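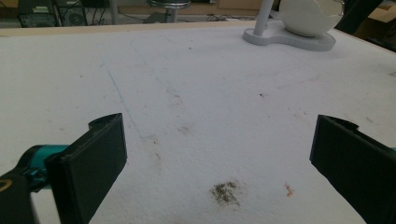 Wie bekomme ich graue Schleifspuren und Bleistiftstriche von einer matten weißen Tischplatte?

Mit lauwarmem Wasser, einem Tropfen Spülmittel und einem weichen Radiergummi, und zwar in umgekehrter Reihenfolge: erst radieren, dann wischen. Wer zuerst wischt, verteilt den Graphit in der Struktur und hat danach einen schönen hellgrauen Schleier.

4. Pflege und Aufstellen der Platte Sellum

So, der Tisch steht, die Beine sind fest (wenn nicht, bitte zurück zu Abschnitt 3, ich warte), und jetzt geht es um die Oberfläche. Ich arbeite seit Jahren selbst an so einer weißen Platte und weiß, wie sie nach einem langen Dezember mit Basteln, Löten und Paketepacken aussieht. Matt und leicht strukturiert heißt leider auch: Jeder Computer, den man einmal quer darüberschiebt, hinterlässt einen Strich. Das meiste davon geht wieder weg!

4.1 Grundreinigung

Ihr braucht: einen weichen weißen Radiergummi, einen trockenen Pinsel, zwei Baumwolltücher, 400 ml lauwarmes Wasser und 2 ml Spülmittel. Mehr Spülmittel bringt nichts, das gibt nur Schlieren.

1. Platte ganz abräumen. Auch die Lampe! Ich habe jahrelang um meine herumgewischt, und irgendwann hatte ich einen wunderbar scharfen runden Rand auf dem Tisch.

2. Krümel und Staub mit dem trockenen Pinsel abkehren, immer von euch weg. Kleine dunkle Pünktchen, die dabei liegen bleiben, erst einmal in Ruhe lassen.

3. Bleistiftstriche mit dem Radiergummi wegnehmen, kurze Bewegungen, wenig Druck. Zwischendurch den Gummi auf Papier sauber reiben, sonst malt man mehr, als man wegnimmt.

4. Radierkrümel abkehren.

5. Erstes Tuch in die Lauge tauchen, gut auswringen und die Platte in Bahnen abwischen. Das Tuch soll feucht sein, tropfen darf es nicht.

6. Mit dem zweiten Tuch sofort trocken nachreiben, vor allem an den Kanten.

Hinweis: Die Pünktchen aus Schritt 2 sind oft Klebstoff oder Farbe. Feuchtes Tuch 2 Minuten auflegen, dann mit dem Fingernagel probieren. Kunststoffkarte geht auch, Messer bitte nicht.

4.2 Der große Fleck vorne

Den hat fast jeder, nämlich genau dort, wo die Hände und Ärmel liegen. Das ist eine Mischung aus Hautfett und Staub, und die braucht etwas Geduld.

1. Lauge wie oben anrühren, Tuch auflegen, einen Kaffee trinken.

2. Kreisend reiben, von außen nach innen, damit der Fleck nicht wandert.

3. Wenn noch etwas zu sehen ist: den Reiniger Skundon auf ein Tuch geben (nie direkt auf die Platte) und erst einmal hinten in einer Ecke testen.

4. Mit klarem Wasser nachwischen und trocknen.

ACHTUNG: Keine Scheuermilch, kein Schmutzradierer, kein Aceton. Der Schmutzradierer ist verlockend, ich weiß, aber er poliert die matte Fläche blank, und die glänzende Stelle bleibt für immer. Arnaldo Mota aus unserer Werkstatt in Grondodstead hat davon eine ganze Sammlung an Musterplatten und zeigt sie jedem, der fragt.

4.3 Wieder einräumen

1. Platte nach dem Wischen 19 Minuten offen trocknen lassen. (Ja, 19. Ich habe bei 20 immer den Wecker überhört.)

2. Schreibtischlampe an den Rand stellen, auf die Seite gegenüber der Schreibhand. Filzgleiter unter den Fuß kleben, bei schweren Füßen die dicken von Leitão.

3. Rechner gehören meiner Meinung nach auf den Boden. Dann aber mit 200 mm Abstand zur Wand, damit die Luft hinten wegkommt und ihr mit dem Staubsauger noch durchpasst.

4. Hocker so abstellen, dass er nicht gegen die Plattenkante stößt. Metallränder machen an weißen Kanten hässliche graue Striche, und da sind wir dann wieder bei 4.1.

Hinweis: Wer viel zeichnet oder schneidet, legt vorne eine Unterlage hin. Die darf ruhig jede Woche einmal hochgenommen werden, darunter sammelt sich erstaunlich viel.

Bleiben nach all dem noch tiefe Kratzer, hilft Putzen nicht mehr. Dann geht es mit Abschnitt 5 weiter, Platte wenden oder tauschen. Dafür bitte den kleinen Inbusschlüssel bereitlegen, der am Beipackzettel klebt.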